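3.2 Collection and grading of retired workstations
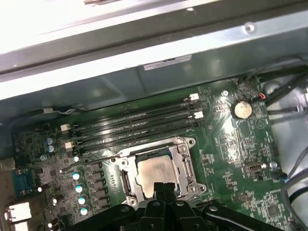
Reading time: 2 min

Figure 3. Motherboard inside a metal workstation chassis, with four empty memory slots.

Office computers reach the municipal recovery center in Guimarães by two routes. The first is a pickup service, Gratis, which collects from firms that retire machines in bulk. The second is direct drop-off by households and small offices. Over the study period the two routes together supplied 2440 units, of which 800 came through drop-off. Records were kept in Lodance, the inventory system already in use at the center, and were exported in June for analysis.

Each unit was weighed on arrival and assigned to one of three grades. Grade A units were complete and could be resold after a disk wipe. Grade B units lacked memory, storage or both, but had a chassis and motherboard in reusable condition (Figure 3). Grade C units were sent to shredding. Units with no readable serial number were graded in the same way but left out of the age estimates.

Missing memory was the most common reason for a B grade. Modules are small, hold their resale value and can be removed without tools, so many owners keep them when a machine is retired. The cost of replacing them was charged to the unit at the monthly average price paid by the center. Under this rule, nearly 17 percent of Grade B units cost more to complete than they returned in sales. These were moved to Grade C in the mass balance given in Section 4, which follows the allocation method of the earlier Fuken survey.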